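Ilmont Home Notes
Home | Kitchen | Workshop | Laundry | Yard | Archive

Keeping Long, Thin Things in Order

Oct 16, 2022
By Woldemariam

Dowels, garden stakes, curtain rods, leftover trim and knitting needles all cause the same trouble in a small house. They roll, they tip over, and the one you want is at the back. I went through our hall closet and the workshop in August and these are the methods that held up.

Sort by length first. Thickness matters less. Anything under 14 inches goes in a drawer, laid flat, all pointing the same way. Anything longer gets stored upright.

For upright storage, use a deep bucket with a few inches of gravel in the bottom. The gravel keeps it from tipping. Cut cardboard mailing tubes to two thirds the height of the bucket and stand them inside as dividers. Tape the tubes to each other before you put them in.

Wood trim should not stand in a bucket for a whole winter. It bows. Lay it across two shelf brackets, or three if the pieces are longer than the gap between studs.

Wipe garden stakes down before they come inside. A stiff brush takes off most of the dirt, and a rag with a little vinegar gets the green film off the rest. Let them dry overnight in the garage.

Label the ends with masking tape and write the length on it. Pencil lasts longer than marker in a damp basement.

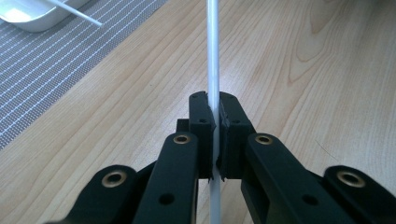

Plastic tubing and rods need gentler handling than wood. A bare metal vise will mark them, and thin tubes flatten if you lean on the handle. Put something soft on both jaws first, such as felt, a strip of old inner tube or a folded dishcloth. Two flat pads closed on a slim white rod, one on each side, will hold it straight up and leave you plenty of length above the grip to measure and mark. Tighten only until the rod stops turning in your fingers. Cut with a fine-toothed saw, go slowly, and clean the end with 256 grit paper or the closest you have.

Throw out offcuts shorter than your hand. I kept a coffee can of 50 or so for years and used two.

Next: Cleaning paint cans for storage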